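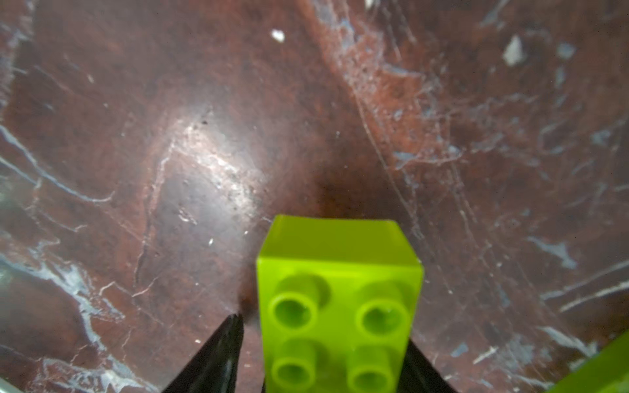
Sterkance Opens Up Its Block-Handling Recordings to Other Robot Learning Groups

26 Dec 2022
By the Sterkance press desk

GALTBY. Sterkance is releasing its first full collection of robot handling examples this December, and we could not be happier to see it go out the door. The collection is called Dileck. It holds 2,189 recorded attempts at picking up, moving and setting down small objects, each one guided by a person and saved from start to finish. Research groups, schools and hobby builders can ask for a copy at no charge.

Dileck grew out of a plain problem. Our learning system was good at tasks it had been shown many times and poor at anything a little different. Move the object a hand's width, change the surface under it, and the system would reach for the wrong spot or close too early. We had written a lot of software to patch over this, and some of it even worked for a while, but what the system wanted was more examples, gathered with more care, on more kinds of surfaces. So we stopped writing patches and started recording.

Collecting the examples took 90 working sessions at our Galtby workshop. In each session an operator steers the arm by hand control while the system stores what the wrist camera sees, where the arm is, and how far the gripper is open. The operator picks a starting position, makes the attempt, saves it, moves things and goes again. It is slow work and takes real patience! Our operators got very good at it, and several of them asked to stay on after the planned sessions were over.

We kept the failed attempts too. A grasp that slips or a block that gets nudged away is stored with a short label saying so, and groups can include these or leave them out when they train. In our own trials the slips have been some of the most useful material we have, especially the ones where the operator notices the trouble, backs off and tries again from a better angle. We plan to record many more of those on purpose.

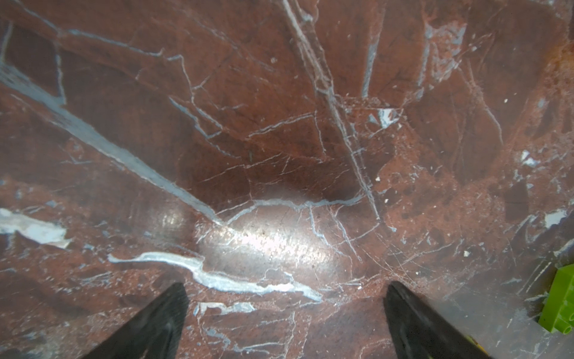 Surfaces turned out to matter far more than we expected when we planned the project. Early recordings were all made on a flat gray mat, and a system trained on them alone did badly as soon as the mat was taken away. For Dileck we added surfaces with pattern and shine. Polished red-brown marble has been the favorite among our engineers, with its pale veins running every which way and a bright glare that the system has to learn is neither an object nor an edge. A lime-green toy block at the far side of the camera's view, with much of it out of sight, makes for a very good test on stone like that, and so does the wide gap of bare marble between the open fingers when there is nothing there to grab.

The objects themselves are simple. Toy building blocks are easy to replace, they come in strong colors, and the studs on top give the gripper a few tricky choices about where to take hold. A block that sits square between the fingers is an easy pick. Turn it a little, or put a second one close by, and the same pick calls for a different approach. Operators were asked to vary these things as they went and to avoid falling into a routine, since a learning system will happily copy a routine and learn little else.

The recordings are sorted into 6 task groups:

Single pick, object in full view
Single pick, object partly out of view
Pick with a neighbor close by
Move and set down
Recover after a slip
Approach and stop without grasping

The last group gets the most questions from visitors. In those recordings the arm comes down, looks and holds still, because the operator has decided there is no good grasp to be made. Systems trained without such examples tend to close the gripper on thin air. Ours did it constantly in the spring, and it is a pleasure to see how seldom it happens now.

Sharifi, our partner on the project, built the tool used to review the recordings. It plays back an attempt at any speed, lines the camera view up with the gripper readings, and lets a reviewer mark the moment of contact. Every attempt in Dileck was watched in full by a reviewer other than the operator who made it. Where the two disagreed on a label, both labels are kept in the file so that users can decide for themselves. The review tool comes with the collection, along with a short written guide to setting it up.

There are limits, and we would like users to know them before they start. All of the recordings come from one workshop and one style of gripper, with two fingers. Lighting changes from session to session but was never varied in a planned way. There is no soft material in this release, and nothing heavier than a handful of blocks. We would love to hear from groups who can fill those gaps, and the file layout is written up in enough detail that outside recordings can be added next to ours.

Work on the next round is under way in Galtby. It will bring in 5 new surfaces, more crowded layouts and longer tasks in which one pick leads straight into another. We will also be adding a second operator station so that two people can record at the same time, something the team has wanted since the very first week.

Requests for the collection can be sent to the Sterkance press desk, which will pass them to the project team. Please say which task groups you are interested in and whether you need the full camera recordings or the smaller set of still frames. Groups that would like to visit the workshop and try the controls themselves are welcome to ask about that as well.

Recent from Sterkance
Notes from the first Galtby recording sessions
Sharifi and Sterkance to share review tool
How we label a failed grasp
Operator training: what we changed and why
Galtby workshop visits, winter schedule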